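Utar benchtop enclosure kit, reviewed after 11 weeks
2 min read

I put off buying a proper enclosure for our small arm for nearly 2 years, mostly out of stubbornness, so let me save you some dithering (and maybe a little money too!). The Utar kit comes as flat white panels with a tabletop, and ours was $128 a panel set from Gouveia, plus shipping that made me wince. Wael El Sherbiny, who keeps our budget at Ellham, wanted to wait for the Vivley version in May. I'm glad we went ahead - assembly took one long morning and a lot of coffee.

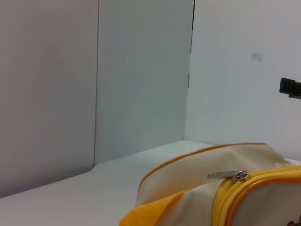

My advice on budgeting is to price the cell and the test items together, as one line. We had planned for rigid boxes only, and then soft goods crept in, as they always do. A cream pouch with a yellow zipper and a metal pull is a lovely cheap thing to practice on, with all those folds to think about, and plain white walls keep the colors easy to pick out. I do wish the panels met more tightly at the corners, so set a bit aside for sealing strips. Four stars from me, and I'd order it again.

Contact us | © Ellham Workshop Notes | Back to top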